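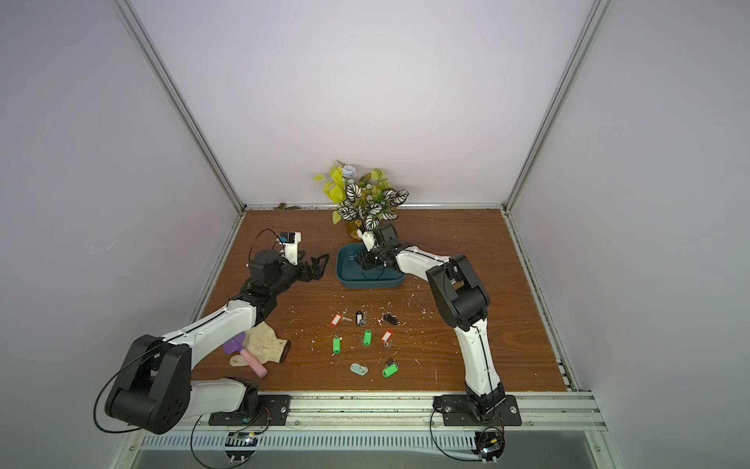 Archives de la liste > Vie associative > Ateliers et locaux

Objet : Re: Humidité dans la réserve du rez-de-chaussée

Bonjour à toutes et à tous,

Je réponds à la liste et pas seulement à Evaristo, car la question est déjà revenue deux fois cet hiver et plusieurs d'entre vous ont le même type de local (rez-de-chaussée semi-enterré, mur en moellons, porte donnant sur une cour).

Evaristo Becerra a écrit :

> Bonjour,
>
> Nous occupons depuis février une réserve de 11 mètres carrés
> dans l'ancienne graineterie Praramow, côté cour. Nous y
> rangeons les archives papier, les affiches et une partie des
> livres en dépôt. Le mur du fond est froid et la peinture
> cloque sur une bande de 40 cm au-dessus du sol. Ça sent le
> renfermé le matin. Le propriétaire nous propose de repasser
> une peinture « anti-humidité » et de poser un absorbeur à
> cristaux. Est-ce que ça suffit ? Et faut-il laisser la
> fenêtre ouverte ? Les avis sont partagés chez nous.
>
> Autre question : peut-on laisser les cartons contre ce mur
> en attendant ?
>
> Merci d'avance,
> Evaristo

Pour les cartons, non. Écartez-les du mur d'au moins 5 cm, davantage si la pièce le permet, et sortez ceux qui sont posés au sol. Deux tasseaux sous chaque rangée font l'affaire dans un premier temps. Si certaines boîtes sont déjà molles au toucher, videz-les et changez-les. Un carton humide remis sur une étagère sèche continue de mouiller ce qu'il contient pendant plusieurs semaines.

Pour la peinture, je refuserais, au moins pour l'instant. Des cloques en bas de mur, sur une bande assez régulière, font penser à des remontées capillaires. Une peinture étanche bloque l'évaporation côté pièce et l'eau monte plus haut. Nous avons eu le cas dans l'ancien local de Plivulance : la bande faisait une trentaine de centimètres avant travaux, et l'année suivante elle arrivait à hauteur de hanche. Il a fallu tout piquer et refaire un enduit à la chaux. Si le propriétaire tient à intervenir, demandez-lui plutôt de gratter la peinture qui cloque et de laisser le mur nu jusqu'à l'été.

Avant cela, il faut vérifier deux choses à l'extérieur. D'abord la descente de gouttière : sur les bâtiments de ce genre, elle se déverse souvent au pied du mur, parfois dans un regard bouché. Allez voir pendant une bonne averse. Ensuite le niveau de la cour. Si elle a été bétonnée ou goudronnée et que le sol fini est plus haut que celui de la réserve, l'eau n'a pas d'autre sortie que le mur. Dans les deux cas, la réparation incombe au propriétaire, et il vaut mieux le lui écrire en recommandé, photos à l'appui.

L'absorbeur à cristaux ne fera pas de mal mais il est prévu pour un placard. Dans 11 mètres carrés avec un mur humide, le bac sera plein très vite et l'hygromètre ne bougera pas. Un petit déshumidificateur électrique à compresseur serait plus utile. Regardez la température minimale de fonctionnement sur la notice, beaucoup de modèles ne donnent presque rien dans une pièce non chauffée. Prévoyez aussi l'évacuation par tuyau, sinon quelqu'un doit passer vider le réservoir.

La fenêtre : cela dépend du temps qu'il fait dehors. En hiver, par temps froid et sec, ouvrez en grand un quart d'heure. Au printemps et en été, quand l'air extérieur est chaud et lourd, fermez : cet air se condense sur le mur froid et vous aggravez les choses en croyant aérer. C'est sans doute pour cela que les avis sont partagés chez vous, tout le monde a raison une partie de l'année.

Achetez un hygromètre, même bon marché, ou mieux 2, un près du mur du fond et un près de la porte. Notez les valeurs matin et soir pendant 3 semaines dans un cahier laissé sur place. Pour du papier, on vise en général entre 45 et 55 % d'humidité relative, mais c'est surtout la stabilité qui compte. Au-dessus de 65 % pendant plusieurs jours, les moisissures peuvent démarrer.

À ce propos, si vous trouvez des taches duveteuses sur les affiches, ne les brossez pas dans la réserve. Isolez-les dans un sac, mettez un masque FFP2 et des gants, et demandez conseil aux archives départementales avant de traiter.

Pour le rangement, les rayonnages métalliques à tablettes ajourées que Jadova nous avait cédés conviennent bien. Il en reste 5 dans notre garage, démontés, en 90 cm de large. Je les donne à qui vient les chercher, il faut une camionnette et être à deux. Il manque quelques boulons, du M6 ordinaire.

Dernier point, l'assurance. Relisez votre contrat : chez nous, les dégâts par infiltration lente étaient exclus, et les documents posés à moins de 10 cm du sol aussi. On s'en est aperçus trop tard.

Evaristo, peux-tu nous dire si le sol de la réserve est en terre cuite, en béton ou carrelé, et s'il y a une cave dessous ?

Bien à vous,

Org, pour le groupe locaux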